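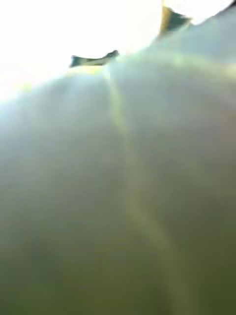 Handling the Stems: A Talk With the Makers of the Ernura Kit

Storach sells its Ernura gripper kit mostly to small packing rooms. At Diekmann, a shop for display flowers, it has been on trial since January, and I asked both sides how it goes.

"We did 619 stems before we changed any setting," the shop told me. "The leaves are the difficult part – they come in front of the camera."

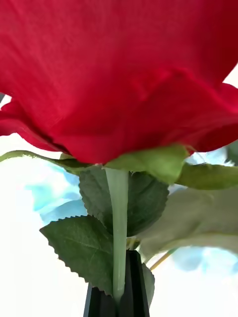

The Ernura fingers closed on a rose stem.

Storach agrees with this. "The kit wants a free piece of stem," they said. The next version will come with 13 grip programs.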